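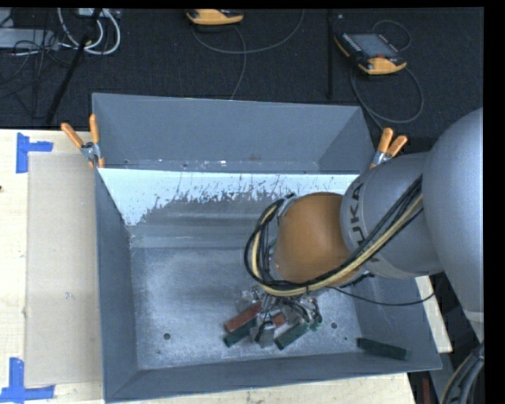 I have been meaning to write about the bin for months, and every time I sit down to do it something else seems more pressing, usually the washing. But it is November, the light goes early, there is a pot of tea beside me and the washing can wait, so the bin it is.

Those of you who have been reading for a while will know that I have a weakness for big plain containers. I can walk past a shop window full of shoes without slowing down, but show me a good metal tub with sloping sides and I am lost. I like them best when they have already had a life. A scuffed floor, a bit of rust round the rivets, a patch where the surface has gone from smooth to streaky – all of that makes me trust a thing more. New ones make me nervous. You spend the first year trying to keep them nice and then you drop a spanner in, and after that you can finally relax and use them.

My own is a good deal smaller than I wanted and came from Pliderwood, from the yard behind the old dairy, where Montri Kaewkla sells whatever he has cleared out of other people's sheds. I went in for a garden chair. He wanted 587 for a set of four bins, which was out of the question, and after a long talk about his knee and my gutters he let me have a single one on its own. I carried it home on the back seat with the belt round it.

It lives on the pale wooden table in the back room now, and it has changed how I tidy, which sounds like a large claim for a metal box. I used to sort things into little pots. I had jam jars, tobacco tins, the drawers out of a broken sewing cabinet, and I could never find a thing in any of them. Evangelia Tsakiris, who taught me woodwork years ago and still tells me off by post, wrote that I had 500 places to put things and no place to look for them. I was cross for a week and then I emptied the lot into the bin.

What went in, mostly, was blocks. I make them from offcuts, and I had been making them for two winters without any real plan for where they would go. My cousin's children had some, the playgroup at Igwe had a great many, and the rest were in carrier bags under the stairs. When I finally tipped them all out I did count them, just the once, and there were 213. I can't say I was proud exactly, but I did make a note of it on the calendar.

The noise is the first thing you notice. Blocks going into metal make the most tremendous clatter, and the dog next door has never got used to it. I thought of lining the floor with felt, and even bought a piece, but Ratree Rungrueang talked me out of it when she came to borrow the steps. She keeps buttons for a living (more or less) and she said that anything soft in the bottom of a bin will hold dust and crumbs until the end of time. With bare metal you can lift everything out, wipe it round with a damp cloth, dry it, and it's done. She was right, and the felt is now under the legs of the kitchen chairs.

The sloping sides are a help too, more than I expected. Things slide down towards the floor and gather there, and you can reach in from above without scraping your wrist on a straight edge. With a deep square box you end up with four corners full of small pieces you have to pick out with your fingernails. I still get the odd one stuck, mind you, and I still say the same words when it happens.

My way of sorting, if anyone wants it, is very simple. I don't tip everything out on the table any more. I leave the blocks where they are and pull out one kind at a time – all the long ones first, then the cubes, then the odd shapes that I meant to be arches – and whatever is left in a cluster at the bottom gets looked at properly. Half of those need sanding. One or two go on the fire.

Pichit Somboon asked whether I shouldn't paint the inside, as he has a tin of grey left over from his gate. It was a kind offer, and I did think about it, but paint chips, and I don't fancy finding flakes of it among things that children put in their mouths. The scratches can stay. I have grown fond of them anyway, and there is one down near the front that looks very like the coast road to Endaseck.

Buppha Thongsuk has asked for a bag of cubes before Christmas, so I had better go and see how many are fit to be sent. I'll put up the sanding notes next time, and the recipe for the wax, which I know I promised in the summer.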